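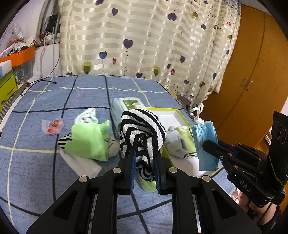 Trullora Flat-Knit Rib Fabric, Series R2
Home > Fabrics > Knits > Rib > Series R2

Product code: R2-1227
Sold by: half yard, cut from the roll
Mill: Vanmont
Status: In stock, ships from the Navarro warehouse

Overview

Series R2 is a medium-weight 2x2 rib knit for cuffs, neckbands, waistbands and fitted tops. It is knitted in tubular form, slit, washed and heat set at the mill before rolling. Crosswise stretch is high and lengthwise stretch is low. The fabric should be cut with the ribs running at a right angle to the opening it will finish.

Solid shades are piece dyed. Striped versions are yarn dyed, and the stripe repeat can shift slightly between rolls. Order the full length needed for a project at one time if stripes have to match across panels.

Specifications

Fiber content: cotton with elastane
Construction: 2x2 rib
Finish: enzyme washed, heat set
Edge: slit, gummed
Yards on hand, solids: 1,464
Yards on hand, stripes: 977
Minimum order: one half yard

Cutting and sewing

Wash and dry the fabric once before cutting. Lay it flat overnight after unrolling so that it can relax. Do not let the loose end hang off the table, as the weight will pull the ribs out of line.

Cut neckbands shorter than the neckline seam. A starting point of 85 percent of the seam length works for most crew necks. Test on scrap and adjust. Cuffs may be cut shorter still.

Use a ballpoint or stretch needle, size 75/11 or 80/12. Sew with a narrow zigzag or a three- or four-thread overlock. On an overlock, raise the differential feed until the seam lies flat. Press with steam from above and do not drag the iron along the ribs.

Care

Machine wash cold with like colors. Tumble dry low or dry flat. Do not use chlorine bleach or fabric softener. Softener coats the elastane and reduces recovery over time. Wash dark stripes separately the first time.

Ordering notes

Multiple half yards are cut as one continuous piece. Lengths over ten yards may be supplied in two pieces unless one piece is requested at checkout. Cut fabric cannot be returned unless it has a mill flaw. Flaws must be reported before the fabric is washed or cut.

Orders placed on Sunday are cut the next working day.

Related products

Rutach Ballpoint Needles, mixed pack
Rutach Wooly Nylon Thread
Trullora Cotton Interlock, Series K
Trullora Swatch Card, all rib shades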